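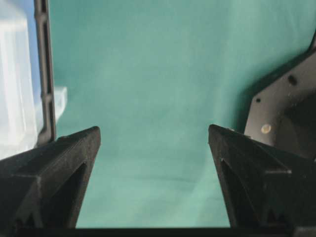
Trainingstagebuch, Juni: Zeitfahrposition und lange Ausfahrt

5:40 Uhr. Ruhepuls unauffällig, Beine vom Intervallblock noch etwas schwer. Frühstück Haferbrei mit Salz, zwei Tassen Kaffee. Luftdruck vorn 4,8 bar, hinten 5,0 bar, Reifen 28 mm, Dichtmilch im Vorderrad nachgefüllt. Der Drinine-Satz hält den Druck über Nacht deutlich besser als die alten Laufräder, bei denen ich jeden Morgen pumpen musste.

Geplant war die Runde über Skemstead, gefahren bin ich sie mit der Schleife nach Ballach. Am Ende standen 133 km auf dem Gerät. Erste Stunde bewusst flach gehalten, Trittfrequenz um 90, Leistung im unteren Grundlagenbereich. Wind aus Südwest, auf dem Hinweg also schräg von vorn. Auf der Geraden hinter dem Kanal Unterlenker, Ellenbogen eng. Nacken hat nach zwanzig Minuten gezogen, die Position ist vorn noch zu tief. Ich hatte vor der Fahrt einen Spacer herausgenommen und werde ihn wieder einsetzen.

Anstieg nach Ballach

Die ersten beiden Kehren im Sitzen, danach wechselnd. Übersetzung 36/30, im Steilstück hätte ich gern 36/34 gehabt. Leistung konstant gehalten, Puls ist trotzdem von der Mitte an gedriftet. Getrunken hatte ich bis dahin eine Flasche, zu wenig für die Temperatur. Oben kurz angehalten, Riegel, Weste an.

In der Abfahrt Vorderbremse mit leichtem Schleifgeräusch in Rechtskurven. Verdacht: Bremssattel nicht exakt mittig, eventuell auch Spiel an der Steckachse. Am Parkplatz Achse nachgezogen, Geräusch blieb. Belag links sichtbar stärker abgenutzt als rechts, ein Kolben kommt vermutlich nicht sauber zurück. Beide Beläge werden getauscht, Kolben vorher reinigen und mobilisieren.

Rückweg

Ab Kilometer 100 Tempo, 2 Blöcke zu je fünfzehn Minuten knapp unter der Schwelle. Erster Block sauber. Im zweiten nach der Hälfte eingebrochen, Trittfrequenz fiel ab, die letzten Minuten nur noch über Kraft. Verpflegung pro Stunde lag unter Plan: vorgesehen waren 80 g Kohlenhydrate, tatsächlich waren es wohl eher 60 g. Das Pulver von Nghiêm vertrage ich gut, auch bei höherer Konzentration. Beim nächsten Mal kommt die doppelte Menge in die zweite Flasche, und auf dem Vorbau klebt wieder der Zettel mit den Zeiten.

Die Ampel am Ortseingang kostet jedes Mal den Rhythmus. Für Tempoblöcke ist die Strecke über das Gewerbegebiet besser, Belag dort allerdings rau.

Material

Kette nach der Fahrt mit der Lehre geprüft, Verschleiß noch im Rahmen. Laufleistung laut Aufzeichnung 3.314 km. Heißwachs hält bei trockenem Wetter rund 300 km, danach wird der Antrieb hörbar lauter. Schaltauge kontrolliert, gerade. Die Cleats sind rechts vorn abgelaufen, neue bestellen und die alte Position vorher anzeichnen.

19:15 Uhr. Gegessen, gedehnt, Hüftbeuger links fest. Gewicht nach der Fahrt 1,4 kg unter dem Morgenwert. Morgen nur locker rollen, eine Stunde, kleines Blatt. Danach Spacer einbauen, Bremse machen, Sattelhöhe unverändert lassen, damit ich die Änderung vorn getrennt beurteilen kann.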